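Budget check: hand-held grippers vs. a second arm for a small shop

Started by plerk_side_door – July 30, 2026
14 comments · 3 shares

plerk_side_door
Okay, need a sanity check before I send in my numbers. We're a small outfit doing manipulation work, mostly household stuff – lids, drawers, doors, appliances. We have one arm already. My boss wants to buy a second one in January. I'd much rather put the money into 4 hand-held grippers and spend the rest on props and people's hours. The quote I got from Jodby for the grippers came in way under the arm, even with spare finger pads thrown in. Am I missing something?

gasketbrain
You're missing the pads, lol. Whatever they quoted you for spares, double it. We went through ours so fast the first year that I had a line in the budget just for rubber. Also ask Jodby about lead times, and get it in writing!

tworail
I'm going to disagree with the whole plan. Hand-helds are great until you need to show the thing running on a real arm, and then you have one arm and everybody wants it the same afternoon. I'd buy the arm. You can always add grippers later out of the small purchases budget, but nobody is going to hand you arm money twice.

plerk_side_door
@tworail that last part stings a bit, ha. Fair point. But our arm sits idle more than I'd like to admit. The bottleneck for us is recording time, and for that I can put a gripper in anyone's hand after a short walkthrough.

gasketbrain
Same here. What's your props budget?

plerk_side_door
300 a month right now, which sounds fine until you start shopping for appliances. Used is the way to go, I think, but then you're paying for delivery and there's always the question of where to put it. 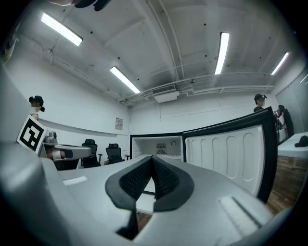

Chest freezers are what I keep coming back to, because the lid is big and heavy compared to a cabinet door and you have to reach way down inside. I'd like to budget for two more in different sizes, plus a small fridge. Flultthorpe had a listing for scratch-and-dent units at 30 percent off, but I haven't called them yet.

6 likes

tworail
Call them, and ask about returns. We got one from a different place and the hinge was shot. Also measure your doorway first. I'm still mad about that one.

abernathy_bench
Jumping in from the Abernathy build. Don't forget the boring lines, folks: chargers, storage, tape, printed marker boards (get them on something stiff, paper curls). We set aside almost 50 a month for that and still run over. On arm vs. grippers, could you split it? Two grippers now, then rent an arm for the weeks you need a demo.

plerk_side_door
Huh, I hadn't thought about renting. Does anyone know who rents them short term?

tworail
I'd still buy. But if you do rent, check who pays for shipping both ways.

2 likes

plerk_side_door
Will do. I'm going to rework the sheet with two grippers, a rental line and more money for pads, and I'll post it in this thread once my boss has had a look.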